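Início Cinema Séries Livros Agenda Assinar

A segunda versão de "Warkia"

O guião que Radka Softić entregou em maio tinha 79 páginas e um único cenário interior. A história é conhecida de quem leu o romance: uma contabilista herda metade de um hotel termal e descobre que a outra metade pertence ao antigo noivo. A adaptação elimina o narrador e transfere para os diálogos a informação que no livro vinha em cartas.

A produtora Risent pediu duas alterações. A primeira foi antecipar o reencontro, que passou do segundo para o primeiro ato. A segunda foi retirar a personagem da irmã, cujas falas foram distribuídas pela rececionista e pelo cozinheiro.
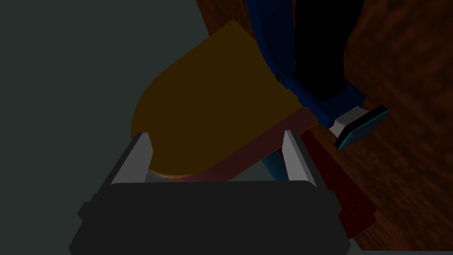 Keith Staniforth, responsável pela montagem, trabalhou com 901 planos, dos quais 726 ficaram na versão final. O corte médio é longo para o género. Nas cenas do salão de baile, filmadas com 300 figurantes, a câmara mantém-se à altura dos ombros e o som ambiente é gravado em direto.

"O ritmo de uma comédia romântica mede-se nas pausas", diz Staniforth. "Cortámos réplicas e deixámos os silêncios."

A banda sonora, editada pela Jondimico, usa um quarteto de cordas e piano. O tema principal só é ouvido completo na cena da estação de Marsden, já perto do fim, e regressa em tom menor nos créditos.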